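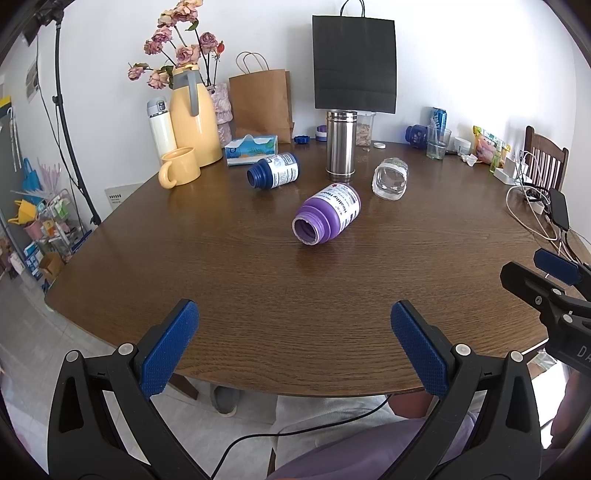 Saturday visit to Trerport: the Zulu arm at home

25 March 2023

Two of us from the workshop went over to Trerport to see how Morena Sala and Corrado Fabbri are getting on with Zulu, the table-clearing arm they have been building since October. Gerardo Gatti drove. I took the notes.

The arm

Zulu lives in the back bedroom for now, clamped to a desk. It has six joints, printed brackets and a power supply out of an old office printer. Corrado had the shoulder in pieces when we arrived. The first set of brackets cracked at the bolt holes, so he has redrawn them with thicker walls and the new ones were still on the printer. We didn't see the arm move. He showed us the wiring instead, and it is much tidier than ours. Each joint has its own labelled plug, so one motor can come out without disturbing the others.

Parts have come to 398 euros up to now, leaving out the printer and the tools they already had.

The table

Most of the afternoon was spent in the other room, where they collect the movements Zulu is supposed to learn from. Morena sits at the round table with a black gripper in each hand and picks things up as she would want the arm to do it. The jaws have blue textured pads. She uses what is in the house: supplement bottles lying on their sides, a mug, a big thermos jug, a steel tumbler, snack bags. The flowers and the paper bags stay at the back, so the arm gets used to clutter.
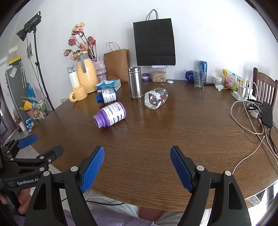 She had 141 recordings when we got there and keeps 76 of them as good. The rest were thrown out, mostly for moving too fast or for a hand getting in the way. She lets us have a go. It is harder than it looks. My wrist wanted to turn before the jaws had closed, and I knocked a bottle over twice. Gerardo was better at it, but slow.

We asked about the cables on the table. Morena says they will stay for a few more weeks, then she will do a set with the table clear and compare the two.

Things to take back

Labelled plugs on every joint. Thicker walls round the bolt holes before we print anything else. A written list of what counts as a bad recording, agreed before we start.

Corrado wants to borrow our bench drill for the new base plate, and Gerardo has said yes. They hope to have the shoulder back together in time for our next open evening, and Annunziata Leone is keeping a table free for them by the door.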